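カテゴリー：消防・救急/訓練・人事
読了時間 7分
シェア 17　コメント 4

件名：Re: 救助資機材の更新に伴う体力確認試験の取扱いについて（意見照会への回答）

会員各位

平素より当会の活動にご理解を賜り、厚く御礼申し上げます。イルモント地区消防連絡会事務局です。

先月、ジャルゲート消防本部訓練課より本メーリングリスト宛てに意見照会がございました。各本部からの回答が出そろいましたので、事務局において整理した内容をご報告いたします。照会文を受信されていない会員もおられるとのことですので、該当部分を下に引用いたします。

> 会員各位
>
> ジャルゲート消防本部訓練課です。
> 当本部では、来年度の初任教育から、修了時に実施する体力確認試験の内容を見直す予定です。現行の試験は、防火衣及び空気呼吸器を着装した状態での階段昇降、ホース延長、要救助者搬送の各種目を連続して行うもので、制限時間を超過した場合は再試験としております。
>
> つきましては、次の点について各本部の実情をご教示ください。
>
> 一　再試験の回数に上限を設けているか。
> 二　再試験を経て修了した職員の配属先に、何らかの配慮を行っているか。
> 三　配属後に負傷又は疾病により現場業務を離れた職員について、復帰時に同じ試験を課しているか。
>
> なお、三については、規程の有無だけでなく、運用上の扱いもあわせてお知らせいただければ幸いです。
> 回答は金曜日の正午までに、本リストへの返信又は当課宛ての個別送信にてお願いいたします。

以下、照会の項目順に記載いたします。各本部の回答をそのまま転記することは避け、共通する部分と相違の大きい部分を事務局の責任において要約しております。

■　一　再試験の回数について

回答のあった本部のうち、上限を明文で定めているのはクアウトレ消防本部及びスキリッツ消防組合です。クアウトレは二回、スキリッツは一回を上限とし、いずれも上限に達した者については、初任教育の期間を延長したうえで所属長が改めて判断するとしています。その他の本部では明文の規定がなく、教官の裁量により実施しているとの回答でした。

裁量による運用については、ジャルゲートの担当者から追加の質問がありました。再試験の時期や間隔が教官によって異なる場合、受験者間の公平をどのように確保しているかという趣旨です。これに対しスキリッツからは、実施日、気温、着装の状態、補助者の配置を所定の様式に記録し、再試験も同じ条件で行うこととしている旨の説明がありました。様式の写しは事務局で預かっておりますので、必要な本部はお申し出ください。

また、制限時間そのものの根拠を問う意見も寄せられました。クアウトレでは、過去に実施した試験416件の記録を見直し、種目ごとの所要時間を確認したうえで現在の基準を維持したとのことです。見直しに当たっては、計時の開始を合図の時点とするか、受験者が最初の資機材に触れた時点とするかによって結果が変わることが判明し、この点を要領に明記したと伺っています。

■　二　修了後の配属における配慮について

この項目は回答の差が最も大きいものとなりました。イルモント消防本部では、再試験の有無にかかわらず、配属後の一定期間は指導員を付け、隊長が毎月の所見を人事担当に提出しています。一方、クアウトレからは、修了を認めた以上は他の職員と区別すべきではなく、試験の経過を配属先に伝えることも行っていないとの回答がありました。

事務局としては、いずれの考え方にも相応の理由があるものと受け止めております。ただし、経過を伝える場合には、伝達の範囲及び保管期間をあらかじめ本人に示しておくことが必要と考えます。この点については、スキリッツからも、口頭による申し送りが残り続けることへの懸念が示されました。

配属直後の負傷に関しては、体力の不足だけを原因とみなすことに慎重な意見が複数ありました。イルモントが直近の公務災害報告98件を点検したところ、経験年数の浅い職員の事例には、資機材の積降ろしや車両からの降車時など、試験種目に含まれない動作によるものが見受けられたとのことです。試験の見直しに際しては、こうした日常の動作に関する指導を初任教育のどの時間に置くかも、併せて検討されることが望まれます。
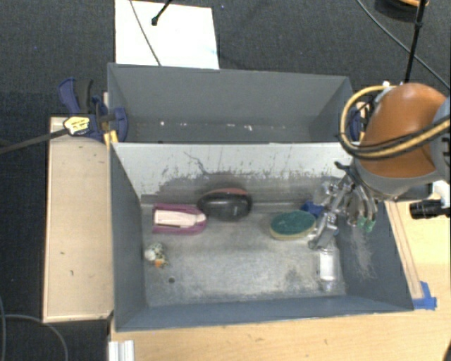

■　三　現場復帰時の試験について

復帰時に初任教育と同一の試験を課している本部はありませんでした。多くの本部では、主治医の診断書及び産業医の意見に基づき所属長が復帰を決定し、その後に段階的な訓練を行っています。訓練の内容は次のとおりです。

・スキリッツ：日勤での資機材点検から開始し、着装訓練、放水訓練の順に進める。各段階の終了時に産業医との面談を設ける。
・クアウトレ：所属長が個別の計画を作成し、訓練課が確認する。期間の定めはない。
・イルモント：訓練施設において種目別の確認を行う。連続での実施は求めず、制限時間も適用しない。

ジャルゲートが検討中の案は、離脱期間が一定の日数を超えた職員に限り、初任教育と同じ試験を課すというものです。これについては、回復の途上にある職員に連続種目を課すことの安全性を問う意見が出ております。他方、現場で求められる動作は復帰者であっても変わらず、確認の手段を全く設けないことは隊全体の安全に関わるとの意見もありました。両者の隔たりは現時点で解消されておりません。

事務局では、種目別に確認を行い、最後に産業医の立会いの下で連続種目を実施するという折衷案を作成いたしました。案の本文は次回の訓練担当者会議で配付いたします。事前の配信は、文言が未調整のため控えさせていただきます。

■　今後の予定及びお願い

訓練担当者会議は三月に、イルモント消防本部第二会議室で開催いたします。開始は午後一時三十分です。各本部からの出席は二名以内とし、うち一名は初任教育の担当者としてください。駐車場は緊急車両の動線と重なりますので、庁舎北側の来庁者用区画をご利用願います。

会議までに、次の資料を事務局宛てにお送りください。

1．現行の試験実施要領（改正予定がある場合は新旧対照表を添付）
2．復帰時の訓練に関する内規又は運用文書
3．試験記録の様式（個人名の記載がないもの）

なお、個別の職員に関する事案を本リストに投稿することはお控えください。本リストには現在118名が登録されており、他部局へ異動した方の登録が残っている場合もあります。先日、負傷した職員の所属及び診断名を含む投稿が一件ありましたので、保存記録から削除いたしました。当該メールを受信された方は、各自の受信箱からも削除されるようお願い申し上げます。

登録内容の変更は、所属本部の庶務担当を通じてご連絡ください。本件に関する追加のご意見は、件名を変更せずに本メールへご返信いただければ、会議資料に反映いたします。

イルモント地区消防連絡会　事務局

コメント 4　シェア 17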